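Bridilley two-finger gripper kit, reviewed after a month on a home-built arm
January 3, 2020

I put off buying the Bridilley kit for a long time. The product page promises "dishwasher-to-shelf handling out of the box," and I have been building things in my garage long enough to distrust any sentence with "out of the box" in it. But my old Zomik claw had stripped its second set of gears, so I paid the money.

In the package you get two black fingers, the drive unit, a wrist plate, a bag of screws and a booklet. The wrist plate did not fit my arm. I run a Sakai shoulder and elbow with a homemade forearm, and the bolt circle was off by 2 mm. The booklet calls the plate universal. I drilled new holes.

Assembly took me an evening. The wiring is good, I will give them that, with proper locking plugs and enough slack to turn the wrist without pulling anything.

My test is always the dish rack. Blocks on a bare table tell you very little, and every seller's video uses blocks. A loaded rack has wires, side bars and cups lying at bad angles, and some of the cups are clear, so whatever you use for vision has a hard time too.
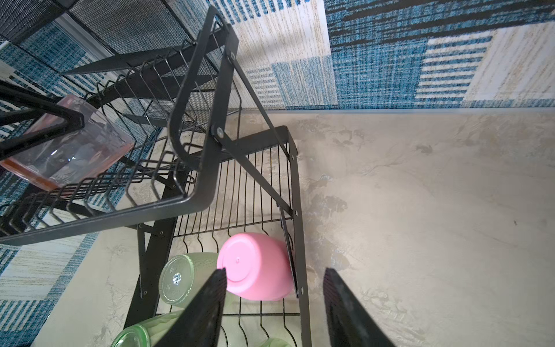

Out of 44 tries at lifting a plastic cup and setting it on the counter, I got 15 I would call clean. The usual failure was a finger catching the rack on the way in. Some of that is my own path planning. Some of it is the fingers, which are too wide at the tip for tight spaces, and Bridilley sells the narrow ones separately.

Grip force has three settings. Low drops things, high squeezes thin plastic out of shape, and medium is fine. I would have liked a dial.

I also tried the Borwood software add-on that Bridilley recommends. It crashed twice and I went back to my own scripts. Maybe the update planned for February will help, but I wouldn't buy on the strength of it.

Would I buy the kit again? At half the price, yes. As it stands, get it if you already own a drill press and a lot of patience, and wash your dishes by hand in the meantime.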